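From: Zixuan Zeng
To: finoder-players
Date: 31 May 2026
Subject: Re: Orkville chapter — is the harbour route worth it on hard?

Hello all,

I am sorry for the slow answer. I wanted to finish the chapter again before writing, so that I don't tell you things from memory which are wrong.

On Friday, Etness wrote:

> I am stuck in Orkville since two weeks and I start to think that I made
> the wrong choice at the bridge. I took the harbour route because the old
> guide on this list said it is shorter. Maybe it is shorter on normal.
> On hard I arrive at the lighthouse with no oil and one healing herb, and
> then the captain comes and I am dead in two turns.
>
> My questions:
>
> 1. Can I still go back and take the hill route, or is the bridge closed
> for good?
> 2. Is Mersha worth keeping in the party? She misses all the time.
> 3. Does the story change later depending on the route, or is it only
> the map?
>
> I don't mind spoilers for this chapter, but please nothing about the end.
>
> Etness

I will take these in order, and I will keep to the chapter.

**1. Going back**

The bridge is closed after you talk to the ferryman, but not before. If your save is inside the harbour and you have not talked to him yet, walk back to the gate and sleep in the inn on the left side. In the morning the guard lets you cross again. You lose one day on the calendar, and in my game this had only one effect: the smith had sold the better shield. If you have already talked to the ferryman, you must continue, or load the save which the game makes at the start of the chapter. It is in the last slot and many people overlook it, as it has no picture next to it.

Before you load it, please try the harbour one more time. The problem is nearly always the oil. The game gives you six bottles in Orkville and it looks like a lot, so everybody lights all the lamps in the warehouse. You need light only in the two rooms with stairs. In the other rooms you can follow the wall on your right hand and you will reach the door without a fight, or with one fight if you are unlucky. I came to the lighthouse with four bottles in this way, and then the captain is not so terrible. Throw one on the floor in the first turn. He walks through the fire every time, I don't think he has any other plan.

Also, buy the rope. It costs 90 coins and the description says only "A good rope", so I ignored it in my first game. With the rope you can enter the lighthouse from the rocks and you skip the two archers.

**2. Mersha**

I understand the frustration, but I would keep her. Her accuracy on the status page is the number without the wind. In the harbour there is wind in all the outside fights, and it counts against bows and against nothing else. Inside the buildings she hits normally. I put her in the back row when we are outside and she only uses the whistle, which makes the enemies lose their place in the order. When we go inside I change her to the front. It is a bit boring to open the menu each time, but it works well.

There is one more thing. If you leave her at the inn, her conversation on the pier is lost, and for me it is the best written moment in the first half of the game. She speaks about her brother, and you can answer or you can say nothing. Say nothing! It is the only place where I found that the silent answer gives a longer scene than the other answers.

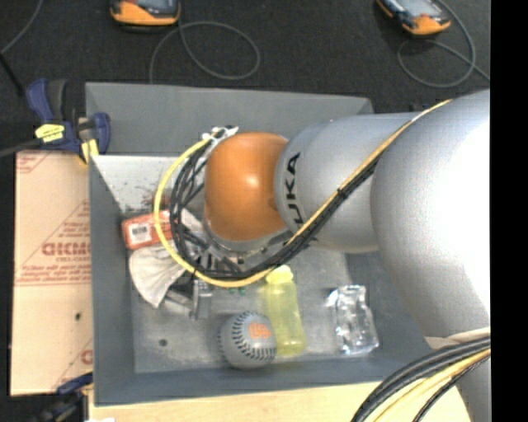
Her second skill comes at level nine, and you should be near this level when you meet the captain. If you are lower, don't go back to fight crabs on the beach. They give so little experience that I stopped after one evening. Better do the job for the net maker, which gives 1000 points to the whole party for carrying three baskets. You must not run while you carry them, or the fish fall out and you start again. Walking takes a few minutes. I recommend to have some tea with it.

**3. The story**

The map is different, and a few people speak to you differently in the next chapter, but the main story joins again. On the hill route you meet the teacher first, so you know already who wrote the letters. On the harbour route you learn it late. I have now played both and I prefer the harbour, even if it is harder, because the letters are more interesting when you don't know the hand. My first time was on the hill and I read them too quickly.

For those who collect everything: the hill has the silver lantern and the harbour has the music box, and you cannot have both in one game. The music box has no use in fights. It plays the song of the title screen, slower, and you can wind it up anywhere, also in the middle of a shop. I like it very much.

About the old guide: it was written for the first version, and the August update changed the prices and the captain. He had 321 health on hard before, and now he has clearly more, although I did not find the exact number. So the guide is not bad, it is only old. If the person who wrote it is still reading here, I would be glad to help with the Orkville part. I have notes for all the shops and for the fishing, but not for the card game in the tavern, where I lose always and I don't know why. If somebody understands when the dealer is allowed to take a second card, please write it to the list — I have read the rules on the tavern wall many times and I believe one line is missing in the English text.

Etness, please tell us if you talked to the ferryman already. If yes, and you have two bottles or less, then I would load the chapter save and not suffer more. With three bottles I think you can do it, if you keep the herb for Mersha and not for yourself. The fight continues when the hero falls down, as long as another person is standing. This is not explained anywhere and I found it only by accident.

One small correction to my own message from the spring: I said the well behind the church is empty. It is empty in the daytime. Go at night, and bring the rope.

Best regards,
Zixuan Zeng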